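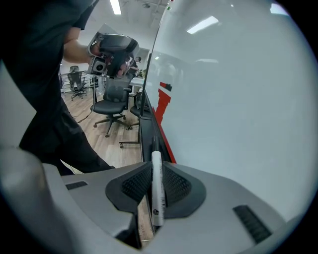

Amis Capture Team / Good Practice Group

I put this little gallery together because new folks keep asking what our recording rules look like on a real shift, and the rulebook is 20 pages long (sorry!). The short version is below, with the bits I get asked about most.

Grip first, move second. A marker is a great thing to practice on: close the fingers on the barrel, stop, check it's held in the gap, and only then go to the board. Section 11 covers this, and yes, it applies to people who have done it a thousand times.

Keep your sleeves off the housing. Loose cuffs have cost us more takes than anything else, so push them up before you start. 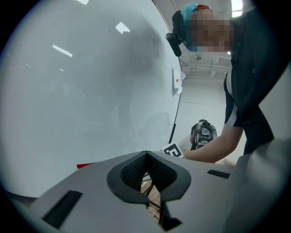 Cameras get checked before every take, head and hand both. If one slips, stop and fix it, then start over with a new take number. Don't try to save the old one! Plokstead did that all through December and we ended up going back over 3,351 clips by hand, which I would love to never do again.

Cube markers have to stay uncovered too. No tape, no fingers over the faces, no stickers, please.

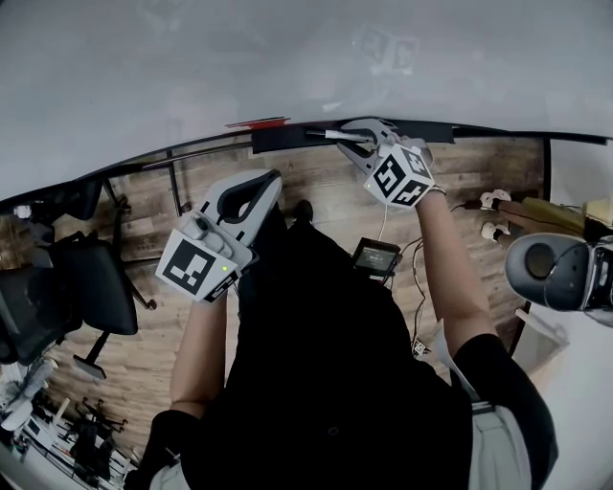 Cables are my personal soapbox. Look where they run before you sit down, and look again before you get up. The Lucero site wants them all taped flat and I'm coming around to that idea, though Solorari still does it their own way. We'll sort it out in version 13 of the rules, so send me your gripes before then.

Last updated January 17, 2023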